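Sirkex Tabletop Packing Study
Progress report for January, submitted Mon 5 February
Prepared for Chowdhury, program office
Prepared by Ballberg, handling and packing group

1. Scope of this period

Work under the Umus task covered one activity: placing small rigid objects into an open box and taking them out again. The object set was held constant for the whole period. It consists of colored cubes (red, blue, yellow, green), thin sticks, red-tipped matchsticks and a flat orange-red strip. The box is black, rectangular and open at the top. All runs were done at the wood-grain table in the shared office, under the normal ceiling lights, during working hours.

A total of 154 runs were logged. Of these, 37 were dropped from the analysis, mostly for incomplete start records. The remaining runs are the basis for the comments below.

2. Cubes and stacking

The box floor will not take every cube side by side once the sticks and the strip are in place, unless the sticks are moved first. Stacking was therefore allowed from the second week. The preferred arrangement is one cube directly on another, away from the matchsticks, with any further cube set down at the back. The lower cube has to be square to the box wall. If it is turned even slightly, the upper cube overhangs and the next placement tends to push it.

The order in which cubes enter the box is free. The run sheet records the order used and which cubes were still on the table when the run was stopped.

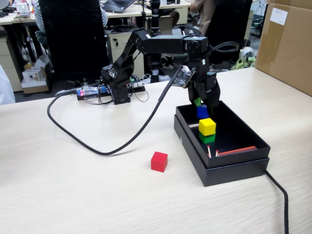

3. Small items

The small items caused more lost time than the cubes. Findings so far:

- Matchsticks. Two are used. They are kept at the front of the box, near the corner, and are not to be handled during cube runs. If one falls across the floor, the run continues and the fall is noted.
- Flat strip. It lies along the front inner edge on the right. It was moved to the center of the floor for a few trial runs early in the month and the cubes rocked on it, so it went back to the edge.
- Pale stick. Its position was left open in the first version of the run sheet. This was a mistake. A stick close to the left wall shortens the usable floor, and runs with and without that loss of space cannot be compared directly. The revised sheet has a field for it.
- Yellow on green. This pair was left standing in the box in a number of runs while other cubes were handled above or beside it. A pair knocked over counts as a fault even when all cubes end up inside the walls.
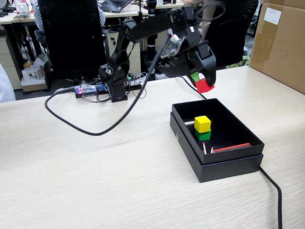 4. Unpacking and reset

Unpacking runs end with the cubes grouped on the tabletop to the left of the box. The original plan called for a straight row. This was relaxed to a loose cluster after the first week, as straightening the row by hand took longer than the run itself and added nothing to the results. Cubes may touch. They may not be stacked on the table.

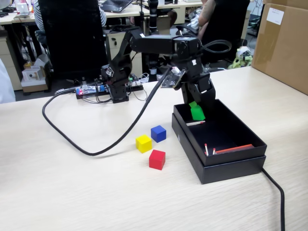 A reset is complete when the box has been squared to the table and the small items checked against the run sheet. The check is done by eye. We looked at marking the box position with tape and decided against it for now, as the box has to be lifted out for cleaning and the tape edges catch dust. This will be reviewed if the position drifts further.

5. Open items

The run sheet still uses two names for the strip ("strip" and "tab"). One will be removed. Box wall height has not been entered in the object list. Spare cubes are on order in the same four colors; the present ones are showing wear at the corners, the yellow one most of all.

6. Plan for next period

Another 24 runs are scheduled with the stick position fixed. Cube order will then be fixed as well and the set repeated. No change to the budget or to the delivery date is requested.

Ballberg, handling and packing group | Contact the project office | Back to top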